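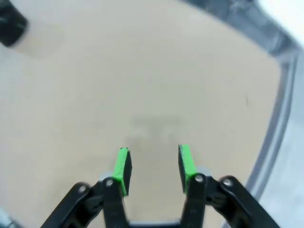

Domelのレンタルを本契約に切り替えるかどうか、今日はほぼこの話だけで終わりました。Plendaleの定例なのに他の議題が全部後ろに押し出されてしまって、棚卸しの件を楽しみにしていた人(いるのかな)には申し訳ないです。最初に話が盛り上がったのは本体の価格でも速さでもなくて、なんと指先。二本の指の先についている緑のパッド、物をはさむ内側の面は黒っぽくなっていますよね。あそこが消耗品なのか本体の一部なのかで、いきなり意見が割れました。リンクを留めている丸いねじ頭も見えるところに出ているので、パッドごと自分たちで外して替えられるんじゃないか、というのが現場側の期待です。ところがQuirogaの契約書の下書きには「指先部品の交換は貸出元が行う」と書いてあって、わたしはこれを読み上げながら、えっ、パッドひとつ替えるのに人を呼ぶの?と思わず声に出してしまいました。ここはあとの料金の話でもう一度出てきます。

ホーム | 会議記録 | 機材 | 申請書 | 連絡先 | サイトマップ

Plendale 作業改善の打ち合わせ 記録
2018年6月29日
記録係:わたし(いつもどおりです)
議題:Domel試用の中間報告、料金、置き場所、サポート、その他

一、前回からの持ち越し

前回の宿題は、筆記具セットの詰め作業のうちどこまでをアームに任せたいのか、ひとことで言えるようにしてくること、でした。ひとことで言えた人は残念ながらいなかったんですが、話しているうちに「つかんで、向きをそろえて、筒に立てるところまで」でだいたいまとまりました。袋詰めとラベル貼りは人がやる。検品も人。ここまでは反対なしです。

ついでに、2月に取り寄せた別の会社の資料はもう比較の対象から外すことになりました。吸着式で、平たい箱を運ぶには魅力的なんですけど、細い鉛筆が相手だとどうしても専用の先端が別売りになるんですよね。しかもその別売りの先端の見積もりがまだ届いていない。待っていても仕方がないので、いったん閉じます。資料は機材の棚の下の段に入れておきますから、読みたい人はどうぞ。

二、試用の中間報告

報告してくれたのはFacundo Godoyさん。試用で使っているのは、鉛筆とマーカーとペン、それから立てる先の黒い筒という、うちの普段の材料そのままの組み合わせです。Quirogaの担当さんは最初、練習用のブロックから始めましょうと言っていたそうなんですが、ブロックをうまく積めても出荷にはつながらないので、早い段階で本物に切り替えてもらったとのこと。わたしはこの判断にとても賛成です。

で、どうだったかというと、鉛筆はかなりいいです。まっすぐで、太さがそろっていて、はさむ位置さえ決めてしまえば同じ動きを教えるのが楽。Godoyさんいわく、教示の画面は思っていたより素直で、アームの位置を登録して、指を閉じる、登録して、開く、の繰り返しで手順ができあがっていくそうです。夢中になって昼休みを飛ばしたと白状していました。気持ちはわかるけど食べてください!

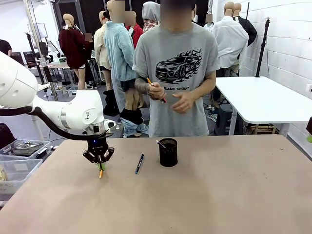

それで教示のやり直しの話になります。いちばん困っているのは、作った手順をちょっとだけ直したいときなんだそうです。途中の一点だけずらしたいのに、今の版だとその点より後ろが全部「未確認」扱いになって、最後まで低速で通し直さないと本番の速度に戻せない。安全のためだというのはわかります。わかるんですが、筒の位置をほんの少し手前にしたいだけの日もあるわけで、そのたびに通し直しはつらい。Godoyさんの記録では、手順ひとつの通し直しに20分かかった日がありました。朝の準備に20分上乗せと考えると、なかなかの重さです。

これに対しては、机のほうに位置決めの目印を貼って、筒を毎回同じ場所に置けるようにすれば直す回数そのものが減るのでは、という案が出ました。薄い型板を作って机に固定する案も。型板のほうが確実だけれど、製品が替わるたびに型板も替えることになるので、まずはテープで様子を見ます。色つきのテープだとカメラの認識に影響するかもしれないという指摘があって、そこはQuirogaに聞いてみることになりました。聞くのはわたしです。

マーカーについては評価が割れました。軸が太めなので持つこと自体は楽なんですが、キャップ側と反対側とで太さが違うものがあって、はさむ場所によって開き幅の設定を変えたくなるんですね。Godoyさんは種類ごとに手順を分けて名前をつけて保存しているそうです。保存名が「マーカー」「マーカー新」「マーカー新2」になっているのを見てしまったので、命名のルールを決めましょうと提案しました。品番、持つ位置、日付の順、で決定。地味だけどこういうのを後回しにすると泣きます(去年の伝票フォルダを思い出してください)。

ペンはまだ途中です。クリップがあるものとないものとで転がり方も向きのそろえ方も違うので、次回までの宿題に回しました。

三、人とアームの受け渡し

ここは予定になかった話題ですが、長くなったので項目を立てます。材料を置くのは人、つかむのはアーム、という分担でいくなら、人が机のそばに立っている間にアームをどう止めるのか、手順をはっきり書いておく必要があります。今は試用に関わっている人だけがなんとなく呼吸で合わせている感じで、これは正直ちょっとよくないと思っています。本契約になれば当番で回すことになりますし、初めて触る人が朝いちばんに一人で立つ日も来ます。

下書きとして決めたのは次のとおりです。

・材料の補充は、一時停止の操作をしてから。低速だからいいや、はなし。
・指が何かをつかんだまま止まったときは、手で引き抜かない。画面から「開く」を選び、下で受ける。
・長い袖や首から下げた名札は、机に近づく前にまとめておく。
・手順を変えた人は、その日のうちに変更欄へひとこと書く。

三つめについて、名札をまとめるって具体的にどうするの、という質問が出ました。胸ポケットに入れる、でいいと思います。ポケットのない服の人は外して置き場へ。置き場はまだないので用意します。紙の貼り出しは字を大きく、と何度も言われたので、大きくします。はい。

四、料金

さあ、お金の話です。Quirogaの見積もりでは、Domelの月額は758ユーロ。これに入っているのは本体、二本指のグリッパー、教示用のソフト、電話での相談まで。入っていないのが訪問での点検と、最初に話した指先の部品です。わたしは最初、758ならまあまあじゃない?と思っていたんですよ。でも指先の交換で人を呼ぶたびに出張費が乗るとなると話が違ってきます。しかも下書きには、どれくらい使ったら交換なのかの目安がどこにも書かれていません。パッドがすり減ったのを誰がどう判断するのか、そこが空欄のままサインするのはさすがに怖いです。

契約の期間は11か月が最短とのこと。なぜ十二じゃないのか聞いたら、年に一度の点検で本体を引き上げる期間をあらかじめ抜いてあるからだそうです。筋は通っているんですが、引き上げ中の代わりの機体が来るのかどうかは書いていない。来ないなら、その間は全部手作業に戻ります。戻れるように、手作業の机と道具は片づけずに残しておきたい、というのが梱包側からの強い希望でした。これはもっともなので、議事としてきちんと残します。手作業の机は残す! 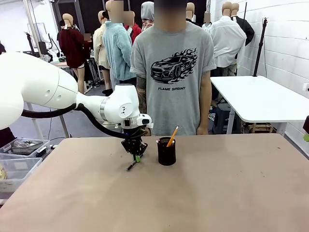 Leandro Pereyraさんからは、料金を月額だけで比べるのは危ないという意見が出ました。教示にかかった人の時間も費用として並べるべきで、最初の月は手順づくりに人が取られるぶん、手作業より高くつくと見ておいたほうがいい、とのことです。それから、指先の予備を最初からひと組もらえるように交渉してはどうか、自分たちで替えてよいという一文が入るなら月額が少し上がっても構わない、とも。

この「少し上がっても」の少しがどのくらいなのかで、また議論になりました。具体的な額はこの場では決めていません。先に相手の出方を見ようということで、まずは自前交換を認めてもらえるか、認めてもらえるなら予備はいくらか、の順で聞きます。個人的には、Pereyraさんの案に乗りたいです。替えたいときにすぐ替えられる安心感って、けっこう大きいと思うので。

買い取りの可能性も一応聞いてみたい、という声がありました。Quirogaは貸出専門のはずなので難しそうですが、使った期間のあとで引き取れる仕組みがあるかもしれない。これも質問リストに足しておきます。リスト、だいぶ長くなってきました。

五、置き場所とケーブル

本契約になった場合の置き場所は、今の候補が二つ。ひとつは梱包室の奥、もうひとつはPlesttonの分室です。Plesttonは広さの点では申し分ないんですが、材料の在庫がこちらにあるので、毎回運ぶのかという問題がついて回ります。運ぶ手間をかけてまで広いところに置きたいか。わたしは置きたくない派です。ただ、梱包室の奥はコンセントの位置が悪くて、電源を引くと通路を横切ることになる。つまずく未来が見えます。

というわけで、梱包室でいく場合の条件として、通路をまたぐ配線はカバーの中に通すこと、床に余った長さを遊ばせないこと、机の脚に沿わせて束ねることを挙げました。束ねるのは面ファスナーの帯で。結束バンドだと外すときに切る道具がいるし、ケーブルの被覆まで切ってしまった前科がうちにはあります(誰とは書きません)。

机の高さも話題になりました。アームに合わせるか人に合わせるか。補充する人は一日に何度もかがんだり伸ばしたりするので、人に合わせて、アームの手順のほうを直すことにします。どうせ移設したら教え直しになるのだから、そこは遠慮しなくていいはずです。天板はつやのあるものを避けたい、とGodoyさん。光の映り込みでカメラが迷うのが心配なんだそうです。

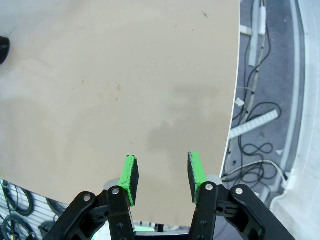 移設したときの最初の位置合わせは、Quirogaがやってくれるんですか。初回の一度だけは月額の中で来てくれて、二度目からは有料になるそうです。

ということは、置き場所を決めないまま契約して、とりあえず梱包室、だめならPlestton、というのはもったいないやり方になります。先に場所を決める。これは全員一致でした。次回までに、梱包室の奥の寸法をもう一度測って、机と人の立つ場所と通路を紙に描いてきます。描くのはわたしですが、絵には期待しないでください。四角しか描けません。

六、サポートとソフト

電話での相談は、つながればとても親切です。つながれば。昼前後はなかなか出てもらえないので、メールを先に送って、番号を控えてから電話するのがよさそうです。Godoyさんが一度、開き幅の設定が保存されない件で問い合わせたときは、その日のうちに返事が来て、保存の前に確認ボタンを押す必要があったとわかったそうです。説明書には載っていたらしいんですが、載っている場所が付録の後ろのほうで、そんなところ読まないよ、と一同うなずいていました。こういう小さなコツは、わたしが一枚にまとめて本体のそばに置くことにします。

ソフトの更新は自動か手動かを選べます。うちは手動で。朝来たら画面の並びが変わっていた、というのは避けたいですし、更新のあとに手順が全部「未確認」に戻るのかどうかも確かめておきたいところです。もし戻るなら、更新は出荷のない日にしかできません。例の一点だけ直したいという要望も、更新の予定に入っているか合わせて聞きます。入っていたら飛び上がって喜びます。

手順のデータの持ち出しについても質問がありました。契約が終わったとき、自分たちで作った手順はもらえるのか。他の機種で使えなくても、位置や開き幅の数字だけでも手元に残れば次に役立つだろう、という考え方です。これは契約書の下書きに書いてありません。書いてもらいます。

七、決まったこと

・試用は予定どおり続ける。残りは4週間。延長の申し込みはまだしない。
・本契約の返事は保留。指先部品の自前交換と、点検中の代わりの機体について回答をもらってから。
・手作業の机と道具は残す。
・手順の保存名は、品番、持つ位置、日付の順。古い名前のものはGodoyさんが直す。
・止め方と補充の手順書は、大きな字で貼り出す。
・ソフトの更新は手動に設定。

八、宿題

わたし:Quirogaへの質問をまとめて送る(テープの色、自前交換、予備の値段、代わりの機体、買い取り、データの持ち出し、更新後の扱い)。梱包室の図。名札の置き場。コツの一枚。あれ、わたしだけ多くないですか。

Godoyさん:ペンの手順。クリップあり、なしの両方。机の目印を貼ってみて、手順を直した日と理由を変更欄に残す。

Pereyraさん:人の時間も入れた費用の比較表。手作業の場合、Domelの場合、点検中だけ手作業に戻る場合を並べてもらいます。

その他として、棚卸しは次回の最初にやります。今度こそやります。あと、会議室の予約がうちの名前で二重に入っていたので、片方は取り消しました。お菓子を持ってきてくれた方、ありがとうございました。箱はまだ給湯室にあって、中身も少し残っています。

追記:会議のあとで、筒そのものを重いものに替えたらどうか、という案をもらいました。立てるときに指が縁に触れても動きにくいように、ということです。見本を取り寄せられるか確認して、次回の議題に足しておきます。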